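benchgrump wrote:
So Golluvik says 200 demos is enough to teach two arms to hang a shirt. I don't buy it. We recorded 860 and the policy still grabs air on sleeves.

Takagi replied:
860 of what, though? Same shirt, same spot? Then you've got one demo many times over.

benchgrump replied:
14 different garments. Start pose shuffled every episode.

ostine_fan replied:
Disagree with both of you. Wrist views matter more than the count. Drop the fixed camera and try again.

Takagi replied:
Tried that in July. Worse. It lost the rack completely.

benchgrump replied:
Judge for yourselves. Yellow shirt, with the orange camo one at the back.
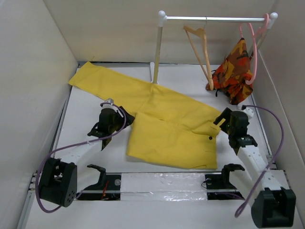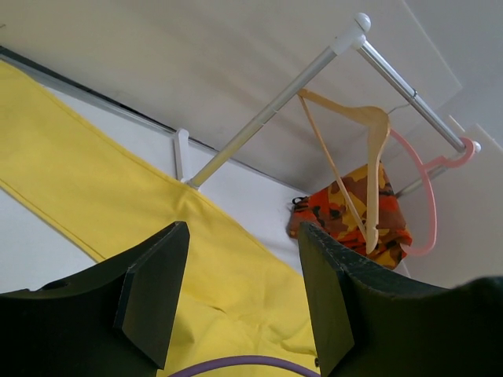
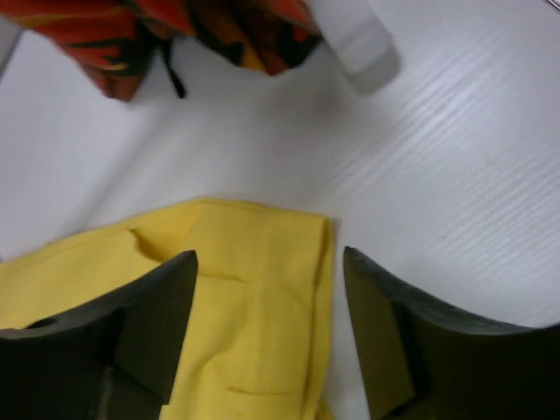
Fixed view first, then two from the wrist cameras.

3 comments | 14 shares

Unai Marín: In the last one the fingers cover a lot of the cloth. How is it supposed to learn from that?

madov_user: Same way the rest of us do, badly. I'd want failed episodes in there too before trusting any number.

ostine_fan: Still say wrist only.

Contact | Copyright 2021 | Back to top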